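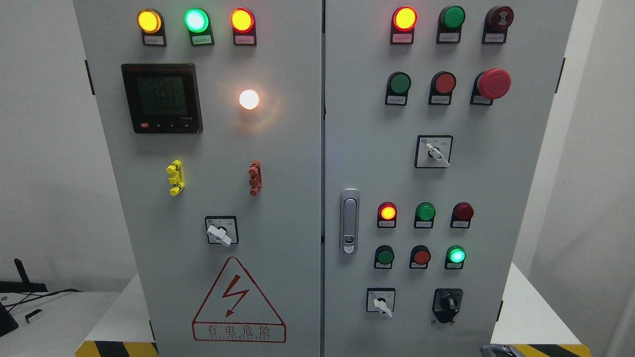
About Ronum

Ronum writes software for robots that work on electrical control panels. Our programs find the lamps, buttons, switches and meters on a cabinet door, work out what state they are in, plan a motion to the right one, and check the result. We do the perception, the planning and the tools that engineers use to set it all up and keep it running. We don't build arms or cabinets.

The company started in April with a narrow job. A pumping station operator wanted a robot to read its panel lamps at night and write them to a log. We got the reading part working, then found that most of the effort went into everything near it: telling the software which lamp was which, dealing with glare on painted metal, and knowing what to do when a reading made no sense. That work became our first product, and the rest of the company grew out of it.

What we make

Gelel is our perception package. It takes camera images and returns a list of the controls on a panel, with a position and a state for each. A state can be simple, such as a lamp being lit or dark. It can also be harder, such as the angle of a rotary selector or the digits on an LCD screen. Gelel reports how sure it is about every item. If it isn't sure enough, it asks for another view from a slightly different position before it answers.

Lit lamps have taken us more time than any other part. A bright lamp can wash out to white or yellow in the center and keep its true color only at the rim, so a red lamp and an amber lamp may look much the same to a simple color check. Gelel looks at the whole lamp, the housing and the light falling on the metal next to it. An unlit green button and a lit green lamp are also kept apart, even when they share a row.

Caldeira is the planner. It takes the panel list from Gelel and a request, such as "turn selector 2 to the right position," and works out a path for the arm. Caldeira keeps clear zones around controls that should never be touched by accident. An emergency stop sticks out further than the buttons near it, so it gets a larger zone than a flat push button. Door handles and hinges get zones too. If there is no safe path, Caldeira says so and names the control that is in the way.

Unik is the set of tools around the other two. It has a panel editor, a log viewer and a replay tool. With the editor, a technician can mark up a new door from one good picture and the wiring list. The replay tool takes a recorded run and plays it against a newer version of the software, and it shows every place where the two versions disagree. We use Unik every day ourselves, and most of its features came from something that annoyed one of our own engineers.

How we work

We test on full-size cabinet doors in our lab. The doors carry a mix of pilot lamps, push buttons, rotary selectors and meters, close together in the way they are on real equipment. Lamp patterns are changed between runs so that the software can't get by on memory. We also change the room lighting and shift the robot's base a little.

Our current test library has 158 panel layouts. Almost 40 of them came from customers, who agreed to let us keep the layout without the site name. The others we drew up ourselves to cover cases that had caused trouble. Before a release goes out, it has to run 100 times in a row on the lab doors without touching the wrong control. A wrong touch sets the count back to zero, even if it did nothing to the circuit.

Reading and acting are kept as separate permissions. A site can run Gelel for months as a reader only and never turn on Caldeira. Several do. When a site does allow the robot to act, its own staff decide which controls are on the list, and the list is stored on their machine. Our software won't add to it.

Every action is followed by a second look. After a selector is turned, Gelel reads the selector again and also reads any lamp or meter value that is supposed to change with it. If they don't match, the robot backs away from the door and waits for a person.

Who we work with

Most of our customers run water treatment, building services or small power distribution rooms. We also work with two training schools that teach panel operation and use our log viewer in class. Arms and grippers come from whichever supplier the customer already has. Our control layer talks to the common controllers, and we write a driver when one is missing.

Panels come with labels in many languages, and some have labels that can't be read from a normal camera distance. Gelel can use printed text when it is clear, but it doesn't depend on it. Position on the door and the type of control come first.

Working here

We are a small team of software people with a few electricians among us, and new engineers spend their first weeks at the lab doors before they write code for them. Openings are listed on the jobs page. We hire for perception, motion planning and test tooling, and we take interns in the summer.

Visits and questions

Customers and schools can book a lab visit through the contact page. Please send a photo of your panel ahead of time if you can, with the door closed and the room lights as they usually are. We will load it into Unik so there is something to talk about when you get here.

Page updated August 2023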